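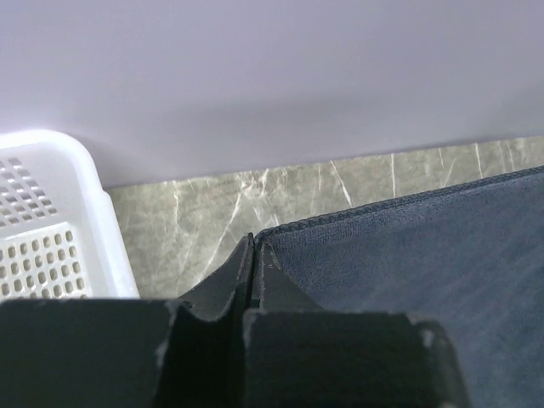
Figure 2. Wrist view, left arm.

3.2 Bus wiring and polling

All force sensors share one two-wire bus, with a 120-ohm resistor at each end. The Leltavach adapter passes the bus to the host over USB. Each sensor has its own address, and the host polls them in turn. With 13 sensors on the line, one full cycle took 284 ms at the default baud rate. Raising the rate cut this time but gave checksum errors on the longer branch - the one that runs to the Cundon cabinet.

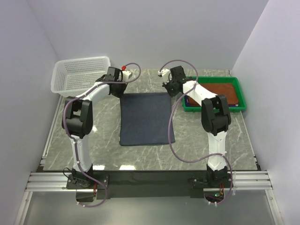 Ruddock, commenting on an earlier draft, wrote that the errors were more likely caused by the missing ground wire than by the baud rate, and asked for a test with the grounds tied together. We ran that test in January. The errors fell to 2 in 199 cycles, and we kept the ground wire in all later runs.
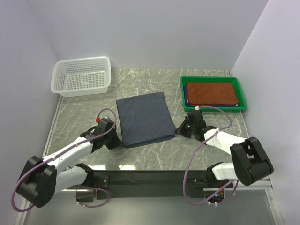

The adapter driver adds a delay of its own. Under the Fluratden driver, short replies were held in a buffer before being passed on, so we set the latency timer to its lowest value. Timing matters most when two channels must be compared at the same moment, as with a gripper at each near corner of a folded cloth. For such pairs we gave the two sensors neighboring addresses, so that they are read one right after the other.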